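Ekari Tableware Set, Drudham Series
Item no. 564

Round plates for everyday place settings, supplied in white and orange. The plates stack for storage. Utensils are ordered separately -- see the Bae flatware page.

Pack: 14 plates
Carton weight: 5 kg
Minimum trade order: 300 plates

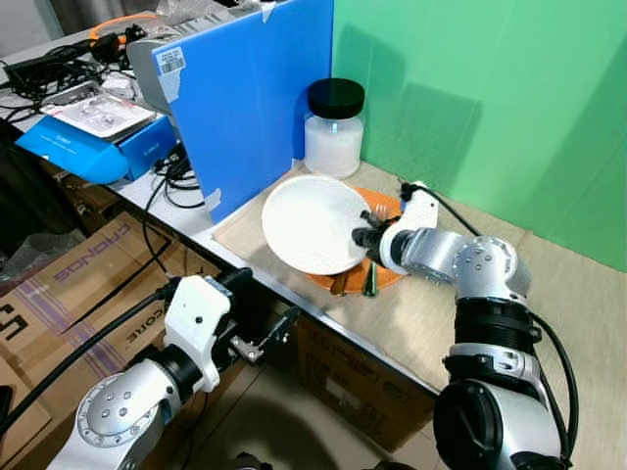
Can white and orange plates be combined in one carton?
Mixed cartons are packed on request. State the split per color when ordering; the carton total stays the same.

Care and storage
Wash before first use. Do not use scouring pads or abrasive powder. Remove utensils before stacking -- metal tines left between plates can mark the surface. Stack on a flat shelf and lift plates by the rim.

Replacement plates are sold singly in either color. Shade may vary slightly between production runs.

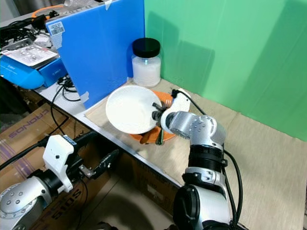

White plate and orange plate, with dark green utensil and screw-lid jar. Jar not included.

Distributed by Pustier. Page updated 3 December 2019.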